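Buy the printer you can mend

Sunday, September 9, 2018
By Amparo Herrero

Every few weeks someone asks me which desktop 3D printer they should buy, and they nearly always send me a spec sheet. Build volume, layer height, top speed, number of nozzles. I read it and then ask whether they can get a new hot end for it, how long it takes to arrive and what it costs. They rarely know. The shops don't print it on the page and the makers don't offer it.

I think spare parts should come first on the list, before print quality. Print quality on most mid-priced machines is now good enough for what people do with them. Brackets, boxes, knobs, a stand for the tablet. The differences you see in reviews come from photographs taken very close up.

What does differ is what happens in the second year. A fan goes noisy. The thermistor wire breaks where it bends, as it will on any machine where the head moves all day. A board stops talking to the screen. These are small, cheap parts and anyone with a screwdriver can change them, provided somebody will sell them one.
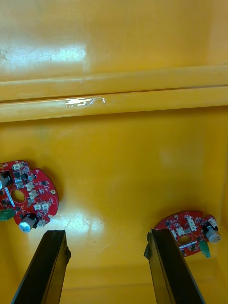 Two red circuit boards in a yellow bin.

I have owned a Kirnex and a Trorna, and I still own the Trorna. The Kirnex was the better printer. It was quieter, the first layer went down properly without any fuss, and the door closed with a nice firm click. When the main board failed I wrote to the maker and was told the board was not sold on its own. I could send the whole machine back at my expense and they would quote me. The quote came to more than I had paid for the printer.

The Trorna rattles and its menu is badly translated. But every part in it has a number, the numbers are in the back of the manual, and the boards use plain connectors with labels next to them. I have replaced the bed cable, both fans and the extruder gear. The longest repair took me an afternoon, most of it spent looking for a screw I had dropped.

The usual answer from the makers is safety. They say mains voltage and heaters are not for amateurs. I accept that for the power supply. I don't accept it for a fan, or for a sensor on the end of a short wire. If a part runs on low voltage and plugs in, the owner should be able to buy it.
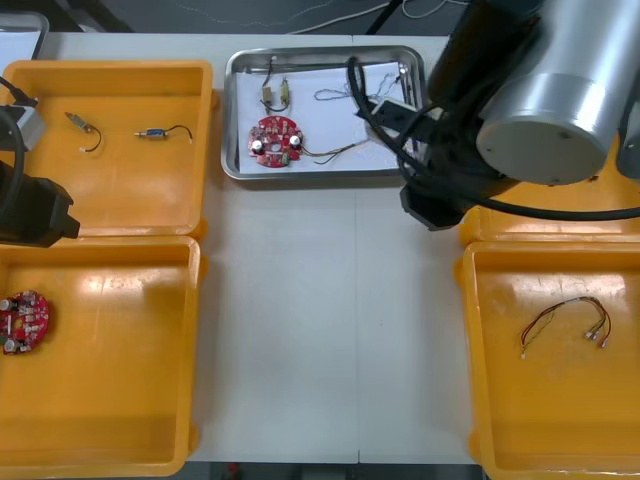

Small wired components set out in yellow trays on a white tabletop.

The other answer is cost – that keeping stock of parts for old models is expensive and pushes up the price of new ones. There is something in this. Khosravi, a small shop I have bought from for years, keeps parts for machines that went out of production long ago, and the owner tells me he has 144 different lines on the shelf and that 7 of them bring in most of the money. So the rest sit there. But he does it, from one room behind a shop, and he is still trading. A firm that sells printers by the container load could manage the same.

There is also a cheap way round it, and I wish more makers would take it. Use standard parts. Musa did this with their last two machines. The rails, bearings, belts and nozzles are sizes you can order from any supplier.

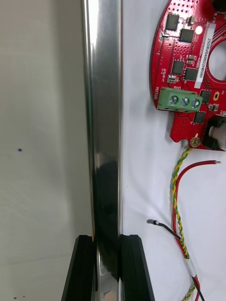 Musa lose some sales of their own spares by doing so, I suppose. Against that, people who own one tend to keep it and tell their friends to buy the same, and I have sent several people their way myself.

Reviewers could help here too, and I include the magazines I used to write for. A review is normally done in a fortnight with a new machine that has been lent by the maker. Nothing wears out in a fortnight. It would cost a reviewer very little to try ordering a fan and a heater cartridge as an ordinary customer, and to print the price and the delivery time in the same table as the build volume. Readers would soon start to look for that line.

Until then, do it yourself. Before you buy, email the seller and ask for the price of a hot end, a main board and a bed sensor. If the reply gives you three prices, carry on. If it gives you a paragraph about authorised service centres, look at something else, however good the sample prints are.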